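# Hetum kitchen cell – simulation setup and upkeep

Dec 20, 2024

Notes and renders for the single-arm countertop cell we keep in Tranach. Lejla Trajkovski maintains the model; changes to the stand, the gripper or the counter layout go through her before they are merged.

The arm is bolted to a square stand at the counter's front side. Stand height is a fixed parameter. If you change it, rerun the reach check over the whole counter, back row included, and save the result with the scene version.

The gripper has two fingers and closes under a force limit. Contact settings were retuned in September after small cylinders crept out of the grasp during the lift. Friction on the finger pads is now set per finger – the old shared value is still in the file but is not read.

Bowls use a hollow collision mesh. The earlier convex hull closed off the opening, and anything lowered into a bowl stopped at the rim. Check this first when a new bowl is imported from the Trulen set.

Regression run 1538 is the current baseline. It covers up to 9 object layouts, each with two lighting states. Run 3912 uses the same layouts with the wrist camera disabled and should be compared only against itself.

Before each release: zero the joints, reload the stand transform, open and close the gripper on nothing, then do one pick and one release over a bowl. Log the joint error at the release pose.
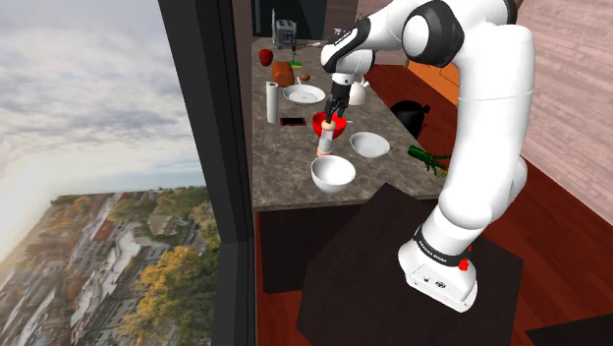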